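2024-09-02

Notebook, kettle bench - batch 12 of the thick-cut trials

Good day at the fryer! Writing this up before I forget which tray was which, because the tape came off two of them again.

Quick recap for anyone picking this book up cold: we're trying to get a kettle chip that stays hard at the bite but doesn't go glassy. The last four batches were either lovely and blistered with brown edges, or the right color and soft in the middle. I blamed the slicer for most of August and I now think the slicer was innocent (sorry, slicer).

Potatoes today came from the Demchenko lot, the second delivery. They're drier than the first and noticeably less sweet, and I was so pleased when the test slices came out of the oil pale that I made everybody on the bench look at them. Storage has to be part of it. The first lot sat in the cold room far too long and we all know what cold does to sugar in a potato. This lot went straight to the warm side and stayed there.

Rinse: one cold rinse, drained on the racks, no second rinse. I wanted to keep some surface starch this time. Batch 9 had the double rinse and came out clean and pretty and completely boring to eat.

Fry: dropped the slices in by hand in three goes instead of tipping the whole basket. The oil falls a long way when a cold load goes in, and then it climbs slowly, and that slow climb is where the kettle texture comes from. I stirred hard for the first minute, then left it alone except for breaking up clumps. Pulled when the bubbling went quiet. I like going by sound more and more - the Grirkon probe reads late by enough to matter at the end of a cook, and I had my hand on the basket before it caught up.

Tasting was right after salting and again once cooled. Hot, they seemed a touch soft and my heart sank. Cooled, they were wonderful: a proper crack, lots of folded ones, hardly any oil on the fingers. The folded ones are the best in the tray, as always. I'd buy a bag of nothing but folds.
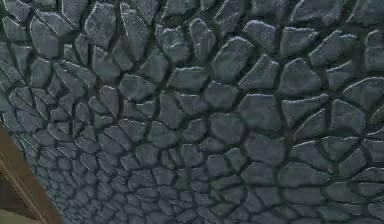
Subbarao Arumugam read the notes over lunch and wrote in the margin that he'd hold off on crediting the potatoes, given that I changed the rinse and the loading on the same day. He wants the old loading repeated on the new lot before anyone orders more. Also, he says, the crunch is the best so far and could I please leave a bowl out.

Fair on both counts. I got carried away and moved too many things at once. Bowl has been left out.

So, plan for batch 13: Demchenko potatoes, single rinse, whole basket tipped in at once like we used to. If it comes out soft in the middle, the loading gets the credit. If it comes out like today, I owe the potatoes an apology as well as the slicer.

Seasoning, side trial. Took 19 small cups of plain chips and worked through the vinegar powders, with the salt kept the same in all of them. The Stisex powder is the sharper of the two and hits right at the front, great for the first chip, tiring by the tenth. Grultov is rounder and sticks better to the folded pieces. I mixed them half and half at the end just for fun and it was easily my favorite cup! Soledad Palma preferred straight Stisex and will not be moved. We need more tasters on this, ideally people who haven't been eating vinegar all morning.

One thing to watch: the powder clumps if it goes on while the chips are still steaming. Wait until the steam is gone but the oil hasn't fully soaked back in. It's a short window. I missed it on the first few cups and got bald chips with sour lumps at the bottom.

Odds and ends
- Lot code on the potato sacks is 1421, copied here because the sack label is already half torn.
- Oil is still good, light color, no off smell. Filtered after the last cook.
- Rack 2 drips on the left. Towel under it for now.
- Need more sample bags, the ones with the good seal. The thin ones let batch 10 go stale overnight.
- Keeping two sealed bags of batch 12 back for a shelf check in November. Please don't eat them. They're on the top shelf behind the salt.

Fryer off, basket soaking, tapes redone with marker on the tray itself.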